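Buy the simulation first, and the robot arm after

Feb 9, 2018

Every winter our workshop in Jekerden writes the equipment budget, and every winter the arm is the first line.

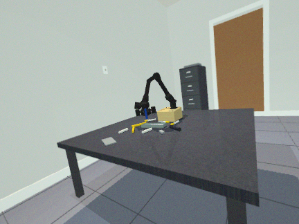
I think this order is wrong. The arm is easy to put in a budget, it has a price and a delivery date. The hours of people who must learn what the arm should do are not so easy, and they are usually left out.

Last year we almost signed for a second arm. The offer from Nygård looked good, but the mounting, the spare gripper fingers and the training were written on another page, and together they added 2000 euros. We had put 50 in the plan for "small parts." I was the person who wrote that number, so I can complain only about myself.

Instead we used Ivent, a simulation package, for 290 euros a year. In it we could try the arm on a table with small things lying close together, and move the table when the reach was bad. To move a real table with a bolted arm costs an afternoon of two people.

My colleagues say that a simulation is too kind. Friction is wrong, cables do not exist. I agree with them, and a real arm must come in the end. But in June, when we ask Wutov for new prices, we will already know the reach and the gripper we need. I would like to see the simulation license on the first line of the next budget, and the training hours on the second.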